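Kapitel 4
Vormachen statt vorschreiben: Demonstrationen von Hand und aus der Ferne

Lernziele: Sie unterscheiden kinästhetisches Führen und Teleoperation. Sie können begründen, welche Daten eine Demonstration enthalten muss, und erkennen eine schlechte, bevor sie im Trainingssatz landet.

Wer je versucht hat, jemandem am Telefon das Binden einer Krawatte zu erklären, kennt das Grundproblem dieses Kapitels. Die Hände wissen es, der Mund weiß es nicht. In Kapitel 3 haben wir Bewegungen noch Punkt für Punkt programmiert und dabei so getan, als ließe sich jede Aufgabe in Wegpunkte zerlegen. Für das Palettieren von Kartons stimmt das auch. Für das Decken eines Tisches stimmt es ungefähr bis zur ersten Serviette.

Also zeigen wir dem Roboter, was wir wollen. Beim kinästhetischen Führen fasst der Mensch den Arm an und bewegt ihn durch die Aufgabe; die Gelenkwinkel werden mitgeschrieben. Das Verfahren ist anschaulich und billig, hat aber einen Haken: Der Lehrer steht ständig in der Szene herum, und die Kamera lernt seinen Ellenbogen gleich mit. Bei der Teleoperation bleibt der Mensch draußen und steuert über Joystick, Datenhandschuh oder einen zweiten Arm. Dafür fehlt ihm meist das Gefühl in den Fingern, und er fährt am Anfang wie jemand, der mit Topflappen Klavier spielt.

Im Übungsszenario »Tolberg«, das uns durch das ganze Kapitel begleitet, findet die Teleoperation in der Simulation statt. Das schont das Geschirr. Die Schwierigkeit bleibt erhalten, denn wer aus der Sicht einer nahen Kamera steuert, sieht wenig und davon das meiste sehr groß.

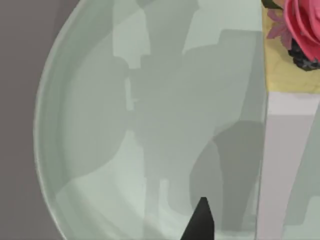 Abb. 4.1: Nahansicht aus der Simulation. Unten die Spitze eines Greiferfingers, auf dem Teller der Schatten von Arm und Greifer, rechts ein weißer, kastenförmiger Gegenstand mit Blütendekor auf der gelben Oberseite.

Anfänger achten in solchen Ansichten auf den Finger. Geübte achten auf den Schatten, der ihnen einen Hinweis auf Lage und Abstand gibt, solange die Beleuchtung mitspielt. Damit ist ein Punkt berührt, der uns in Abschnitt 4.3 noch Ärger machen wird: Der Mensch nutzt beim Vormachen Hinweise, von denen er selbst nichts weiß. Fehlen sie in den aufgezeichneten Daten, lernt das System eine Bewegung ohne deren Anlass. Es greift dann sehr entschlossen an die falsche Stelle.

Eine brauchbare Aufzeichnung enthält deshalb mindestens die Kamerabilder, die Gelenkstellungen, den Zustand des Greifers und die Steuerbefehle, alles mit gemeinsamer Zeitbasis. Der letzte Halbsatz wird gern überlesen. Der Datensatz zum Szenario umfasste in seiner ersten Fassung 2.000 Demonstrationen; nach der Prüfung der Zeitstempel waren es noch 1.377. Der Rest war fleißig aufgenommen und zu nichts zu gebrauchen.

Merksatz: Eine Demonstration zeigt, was der Mensch getan hat. Was er gemeint hat, steht nicht darin.

Vorüberlegung zu Abschnitt 4.1
Beobachten Sie sich selbst dabei, wie Sie einen Teller vom Tisch nehmen. Notieren Sie, wann Ihre Finger sich zu schließen beginnen und wohin Sie in diesem Moment schauen. Wiederholen Sie den Versuch mit einem zugekniffenen Auge und vergleichen Sie Ihre Notizen. Nehmen Sie nicht das gute Service.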